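Notebook, textiles bench
Filed under: Workshop log / Wash & finish / December

Carrying on from the shrinkage entry. Third pass at the drying problem on the terry samples. Start 07:40, bench 2, window shut.

Background for whoever picks this up. The Wendero cloth comes in at a stated weight and leaves the first wash heavier than it ought to be for its area. Jhun Macaraeg's view is that the loops close up and the area drops faster than we allow for. Mine is that we have been weighing it before it has come to rest with the room air. Both would give the same number on the sheet. The sheet does not record humidity, so the old results can't separate them.

Change to method as of today:

1. Condition all pieces flat on the mesh racks overnight before the first weighing, and again after drying.
2. Mark out the measuring square with thread. The pen marks bled on the last lot and the edge was a guess to 3 mm either way.
3. Note wet bulb and dry bulb at each weighing.
4. No fabric softener in any run. The Quiambao rinse agent is back on the shelf and stays there until we have a baseline.

Load was made up to 1000 g dry with plain cotton ballast. Wash at 40, normal spin, line dried indoors. A second load at 90 was planned but the heater tripped partway up and I stopped it. Those pieces are bagged and labelled VOID. Please don't use them as spares, they have had an unknown amount of heat.
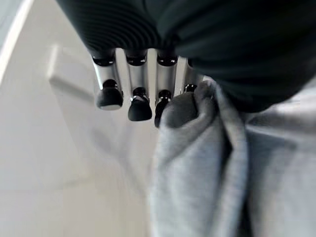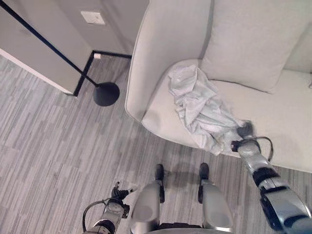
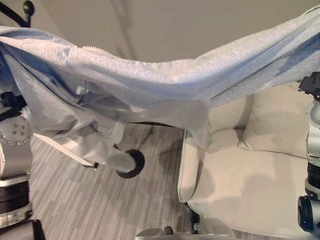
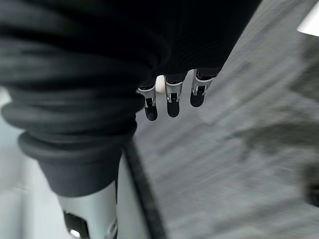 Weighing. The balance drifted by 2 g over the first ten minutes and then settled. I re-zeroed and discarded everything taken before that. Total for the conditioned set, racks deducted, was 2943 g. The same set straight off the line read higher, and the difference is of the size that has been bothering us. This favours the room air explanation but does not rule out loop closure, as I only have length and width for half the pieces. The other half had the thread marks pulled out at one corner in the spin. Running stitch is not good enough. Backstitch the corners next time, or use a tag.

Length change was larger than width change on every piece that could be measured. Expected from the way the ground is woven. The width figures are close enough to the error on the steel rule that I would not quote them.

Handle after line drying: stiff, as usual without a tumble. Five minutes of cool air in the small Wusik dryer brought the pile up again and made no difference to the weight that I could read. Lint screen caught very little. Should have weighed the lint all the same. Do this on the next run and deduct it properly, otherwise the loss goes into the moisture figure and flatters my argument.

Query on the hems. Two pieces have puckered along the lockstitch and lie flat everywhere else. The sewing thread may be shrinking more than the cloth. Weletero supplied the cones and the label gives fibre but no shrinkage class. Wound a measured length of it round a card, washed it in a net bag with the ballast, left it on the rack with the rest. Will measure in the morning. If it has moved, every hemmed result back to the start of the notebook needs a footnote.

Water hardness strip read the same as last month. Detergent dose unchanged. Drain filter cleaned, one button in it, not ours as far as I know.

Jhun has asked whether the conditioning step could be cut to four hours. Possibly. Would need a weight against time curve for the heaviest cloth, one reading every half hour, and someone in the room to take it. Until that exists it stays overnight.

To do
- heater thermostat, book the electrician
- second humidity meter for the rack end, the present one sits too near the door
- retype the record sheet with columns for wet bulb, dry bulb and lint
- repeat the 90 run from new cloth
- thread card, measure before anything else is moved

Finished 16:15. Racks full, do not shift them.

3 comments | Shared 2 times

Recent entries in this log
Shrinkage after five washes: plain weave against terry
Balance calibration and why the old bench was wrong
Pen, thread or tag: marking cloth for the wash
Notes on spin speed and creasing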